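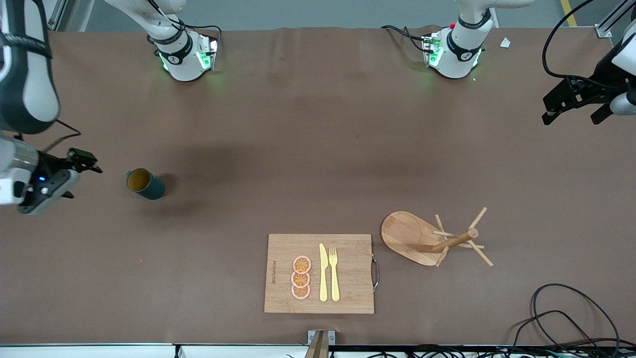 Section 4: Preparing and submitting an entry

This section covers the online entry form for the Zeldale Product and Furniture Design Award, hosted on the Skirneck submissions portal. It assumes that you have already created an entrant account and confirmed your email address (see Section 3). Studios entering on behalf of a client should also read Section 6, Ownership and licensing.

Revision dated December 17, 2021. It replaces all earlier printed and PDF copies.

4.1 Before you start

Have the following at hand:

Entrant number (four digits, shown at the top right of your account page, e.g. 1781)
Project title in its final form
Project statement, maximum 240 words
Between three and 11 project images
Names and roles of all credited designers
Date on which the product first became available for sale, or "prototype"

The form can be saved and resumed at any point before payment. Drafts are kept until the close of entries in April and are then deleted.

4.2 Creating the entry

1. Sign in and select Entries, then New entry.

2. Choose a category from the list. The categories are Seating, Lighting, Tableware, Storage, Textiles, Public Furniture and Student Work. A project may be entered in a maximum of two categories, and each requires its own form and fee.

3. Type the project title. Do not include the studio name. First-round judging is anonymous and the title is displayed to the jury as typed.

4. Select the production status. If you choose Prototype, the Retail details panel is greyed out and can be ignored.

5. Select Save and continue. The portal assigns an entry code beginning with the category letter. Quote this code in all correspondence.

Note: The category cannot be changed once the entry code has been assigned. To move a project to another category, cancel the draft and begin a new one. The project statement can be copied across; images must be uploaded again.

4.3 Project statement

6. Paste or type the statement into the text box. Formatting such as bold, bullets and coloured text is removed on saving.

7. Check the word counter under the box. Hyphenated words count as one. Text over the limit is not accepted, and the Save button stays inactive until the statement is shortened.

8. State the main materials, the manufacturing process and the intended user. Juries in the Tableware and Seating categories also expect overall dimensions in millimetres.

Caution: Statements that name the studio, the designer or a previous award will be returned for correction. An entry returned within the last two days before the deadline may not be processed in time.

4.4 Images

9. Select Add images and choose the files. JPEG and PNG are accepted. The total for one entry must not exceed 62 MB.

10. Drag the thumbnails into the order in which the jury should see them. The first image is used as the catalogue image if the entry is shortlisted.

11. Enter a caption for each image, or tick No caption required. An empty caption field with the box unticked is treated as an incomplete entry.

12. At least one image must show the whole object against a plain background. Renderings are permitted for prototypes only, and must be labelled "Rendering" in the caption.

Note: Uploading a full set takes around five minutes on a typical home connection. Do not close the browser tab while the progress bar is moving — the portal does not resume interrupted uploads, and the affected files must be selected again.

4.5 Credits and payment

13. Add each designer under Credits. Spelling is carried through to the certificate and the catalogue without further checking.

14. Enter the name of the manufacturer, if there is one. Self-produced work is entered as "Produced by the designer".

15. Select Review. Fields marked in red need attention. Fields marked in amber are optional.

16. Select Pay and submit. A receipt is sent to the account email address. Student entries are free of charge but must still pass through this step for the entry to be lodged.

Caution: Submitted entries are locked. Corrections to credits can be requested in writing from the entries coordinator, Bontu Zeleke, quoting the entry code. Changes to images or to the project statement are not made after submission.

4.6 Shortlisted entries

Shortlisted entrants are asked to deliver the physical object to the Skasitz receiving dock. Delivery labels are generated in the portal under Entries, Shortlist, Print label. Fix one label to each carton on the longest side. Objects wider than a standard pallet must be booked in beforehand — see Section 7 for dock hours and packing requirements.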